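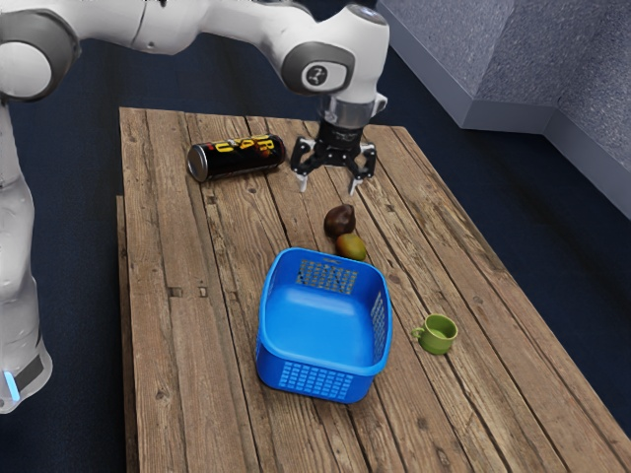

Ripening avocados at home: notes from the second notebook

The first notebook covered storage of cut fruit and was mostly a list of failures. This one covers whole fruit, from the store to the point of cutting, and has 76 entries. All are Hass, all bought hard or nearly hard, one or two at a time, from Siddiqui or from the Stemurgate market. I stopped when the pages ran out.

The question was narrow. I eat half an avocado at breakfast on most weekdays and wanted one ready each time I needed it, without buying ripe fruit. Ripe fruit at the store has been squeezed by other shoppers, and the bruises only show up after cutting.

Some background first. An avocado doesn't ripen on the tree. It matures there, meaning it builds up oil and loses water, and softening starts after it is picked. Once it starts it is driven by ethylene, which the fruit gives off itself. Cold slows the whole process down. Most kitchen advice on the subject comes from those facts, and the disagreements are about how much each trick matters in an ordinary kitchen.

What I wrote down

For each fruit: where it was bought, weight, skin color on a scale of 1 to 5, firmness on a scale of 1 to 5, where it was kept, and condition when cut. Weight was taken on an Evus kitchen scale that reads to the gram. Firmness was judged by resting the fruit in the palm and closing the whole hand around it. Thumb pressure near the stem is more sensitive but leaves a brown spot, so I gave it up after the first week.

The firmness scale is subjective. To check it I asked Kausar Rana to rate the same fruit without seeing my number. We agreed on the ends of the scale and differed by one step in the middle fairly often, usually with Kausar calling it softer. I left my own numbers as they were. Anyone repeating this should use one pair of hands throughout.

Skin color turned out to be the weakest column. Dark skin goes with ripeness on average, but I had several fruit that were dark brown to black at purchase and stayed at firmness 1 for days. I also had one that was still mostly green when it was ready to eat. The color column stays in the notebook, but I stopped using it to decide anything.

Where the fruit was kept

Four places: loose on the kitchen counter, in a closed paper bag, in a closed paper bag with a banana, and in the refrigerator door. The kitchen stays fairly steady through the day and cools off overnight. The refrigerator is an old Zilent with a dial instead of a temperature display, set to the middle.

Loose on the counter, a hard fruit usually took four to six days to reach firmness 4, which is where I like to cut it. The spread was wide. Two fruit bought together from the same bin could finish two days apart, and nothing I recorded at purchase predicted which would go first.

The plain paper bag saved perhaps half a day. I would not defend that number. The bag with the banana was clearly faster, and most fruit were ready on the third day. The banana needs to be ripe, with some spotting. A green banana did nothing I could measure. An apple should work on the same principle, but I don't eat apples and didn't want to buy them for the purpose.

Hard fruit put straight in the refrigerator barely moved for a week. When I took them out they ripened, but the texture was less even, and three of them had gray streaks in the flesh. Ripe fruit put in the refrigerator were fine for three days and usually for four. This is the result I use most. Ripen on the counter, then move the fruit to the cold once it gives. 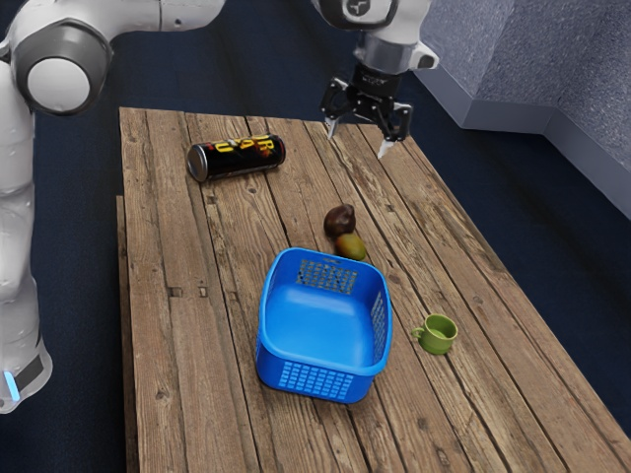
Tabletop with a blue basket, a green cup and a black can.

A note on plastic bags. I tried them for five fruit and quit. Moisture collected on the inside by the second morning, and two of the five had mold at the stem end. Paper lets enough water out to avoid this. A bowl with a plate on top is a reasonable substitute when there are no bags in the house, though I only have four entries for it.

Weight loss

I weighed most fruit daily, mainly because the scale was already out. A 200 gram avocado on the counter loses a few grams on the way to ripe. Losses were smaller in the bag and smaller again in the refrigerator. I had hoped the curve would bend at the point where softening began, which would have given a way to test ripeness without touching the fruit. If there is a bend, it is too small for a scale that reads in whole grams. Someone with better equipment could look again.

The edible share was more useful. For a fruit near 200 grams I usually got between 130 and 145 grams of flesh, with the rest going to pit and skin. One got me only 115 grams because of an unusually large pit. Pit size can't be judged from outside. Rounder fruit did not have larger pits than long-necked ones in my notes, although I had been told that they do.

The stem test

The usual version says to flick off the dry stem button and look at the color underneath. Green means ready, brown means overripe, and a button that won't come off means too early.

I tried this on the last third of the entries. A stuck button did mean an unripe fruit every time. The other two readings were less reliable. Green under the button covered everything from firmness 2 to 4, and brown showed up on several fruit that were perfectly good inside. There is also a cost. Once the button is gone the opening dries out, and the flesh just below it tends to darken. I would only do it to a fruit I planned to cut the same day, and by then a gentle squeeze has already answered the question. Please don't do it in a store.

Speeding things up with heat

I tested the oven method twice, wrapped in foil at 200 degrees Fahrenheit for half an hour. The flesh softened. It did not ripen, and it tasted like warm squash. The microwave gave the same result faster, with one hot patch next to the pit. Neither belongs in the same discussion as ripening, and I haven't included those fruit in any of the comparisons above.

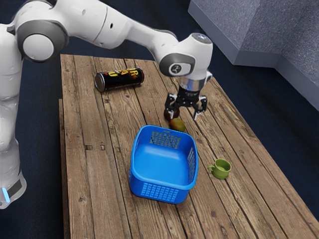 The weathered wooden table.

A working schedule

I shop on Wednesday after work. I buy four hard fruit, all as close to the same firmness as I can manage. Two go into a paper bag with a ripe banana and two sit loose on the counter. The bagged pair is normally ready by Saturday. One of those gets used over the weekend and the other goes into the refrigerator at firmness 4 for Monday and Tuesday. The loose pair comes along after that. If both finish at once, one goes into the cold.

Check every fruit once a day, in the morning. The change from 4 to 5 can happen overnight in warm weather, and I lost more fruit to skipping a check than to any storage method.

When one is overripe I mash it with lime and salt and use it the same day on toast, cutting away anything stringy or brown. Mashed flesh also freezes acceptably if it is pressed flat in a bag with the air pushed out. Frozen halves were poor. They came out watery, with a texture I could only disguise in a smoothie.

Limits

One kitchen, one variety, one person judging. The seasons aren't balanced either. Most entries fall in the colder half of the year, and I expect summer fruit to run a day faster in every column. Country of origin was on the sticker for some fruit and missing for others, so I couldn't sort by it. The typed-up version of the notebook comes to almost 2000 words, mostly abbreviations, and I can send it to anyone who wants to check my reading of it.

The third notebook will be mangoes, starting in January if Siddiqui has them at a sensible price. I plan to drop the color column and add smell at the stem end, scored before the fruit is weighed.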